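The Open Afternoon at Stetau

Caroline Nyanda had told her uncle twice that there would be no actual robot to shake hands with, and he had put on his good jacket all the same, the brown one with the leather buttons, and carried his reading glasses in the breast pocket like a man going to sign something.

It was September, and warm, and the front doors at Stetau had been propped open with a fire extinguisher. A girl at a folding table gave them each a sticker. Jabari Barasa wrote his full name on his in capitals and then, after some thought, added "uncle of Caroline" underneath, so that people kept stopping them in the corridor to say how nice it was that he'd come.

The demonstration was in room 9, at the far end, past the kitchen where somebody had laid out lemonade and those dry little almond cookies that he liked and she didn't. They took two seats near the front. Caroline had been with the simulation team for eight months, and in all that time she had never managed to explain to anyone in the family what she did all day. Her mother told the neighbors she was in video games.

"So it's a cartoon," her uncle said, when the big screen came on.

"It's a rehearsal," said Caroline. "Watch."
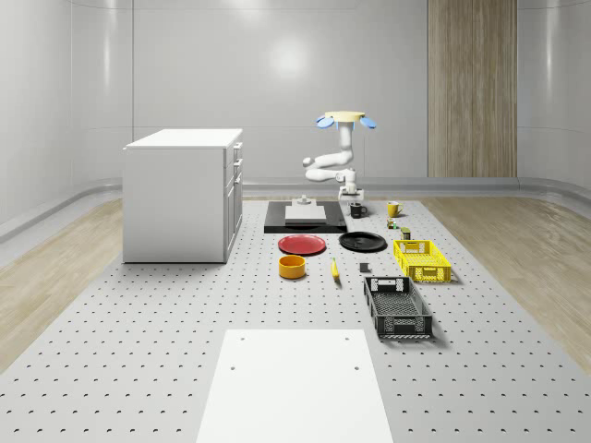 Jabari had run the kitchen of the Flillano Hotel for most of his working life, and he could not look at any surface with things on it without wanting to put it in order. He leaned forward with his elbows on his knees, the way he used to lean over the pass. He didn't say a word about the arm, or those two blue fingers it had, which were what everybody else in the room was murmuring over. "Who left a banana out with the plates?" he said at last, quite loudly, and a man in the next row laughed.

"I did," said Caroline. "I put it there this morning."

"You put it there."

"I put all of it there, Uncle. The mugs, the bowl, everything. That's my job. I lay it out and the arm has to learn what to do about it, and then I lay it out some other way."

He took his glasses out and put them on and looked for a good long while. Up at the side of the room her manager was explaining something about Nokis, the program it all ran on, and Caroline, who had written half of those slides, found she wasn't listening.

"I had a boy like that once," Jabari said, more softly now. "First week, I used to move everything on him every night after closing. He hated me." He folded the glasses. "The yellow crate, I would put on the other side. Make him reach."

She got out her pen and wrote it on the back of her sticker, and then they went to see if there were any cookies left.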